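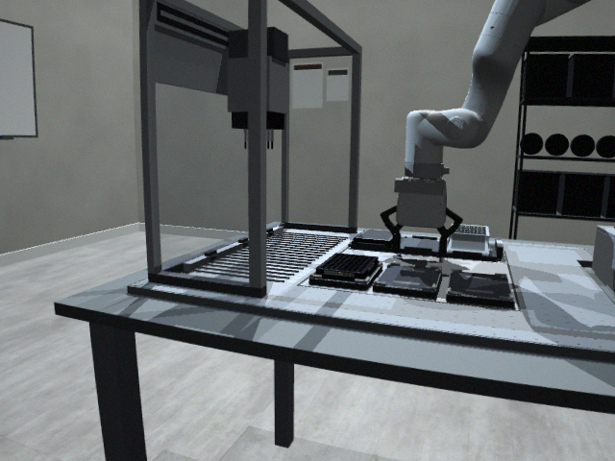 Questions we get about helping with Palonska

What is Palonska, in a sentence or two?
It's our project for teaching a robot arm to move well plates around a liquid handler, by letting it learn from lots of examples of people doing the job well. Everything takes place in a simulated lab, so you can join in from your kitchen table if that's where you like to be!

What would I be doing?
You steer the arm. You bring the gripper down over a plate in the two rows of three positions, close the fingers, lift, and set the plate down wherever the task card asks. Each full try is called an episode, and you'll get the hang of it sooner than you think.

Do I need lab experience?
Not at all. Dorothy Mapplebeck looks after new helpers and she had never touched a pipette before she came to us. If you do have bench experience, please tell her, as we have some fussier tasks you might enjoy.

How many episodes do you have so far?
As of 19/04/2024 we have 1284 accepted episodes, and 186 more waiting for review. Each helper is asked for 12 to start with, and after that it's entirely up to you – a few people have kept going for weeks and we're very fond of them.

I bumped a plate. Should I delete the episode?
Please don't! Press Finish and choose "Contact" from the list. Csaba Bozsik keeps those in a separate set, and the ones where you bump something and then recover nicely are among the most useful we get.

Why does the room look different every time I log in?
We change the lighting, the wall color and the things on the shelves between sessions, so that the model doesn't come to lean on one particular background. The deck layout stays the same within a task.

The arm feels slow. Is it my connection?
It might be, but we also cap the speed near the deck. Try the practice task first, and if it still drags, write to Vasiliki Makris with the time of your session.

Do you record my voice or my webcam?
No. We save the arm's movements, the gripper opening and closing, and the simulated camera views.

Can I get a copy of my own episodes?
Yes, up to 500 at a time, from the Downloads tab.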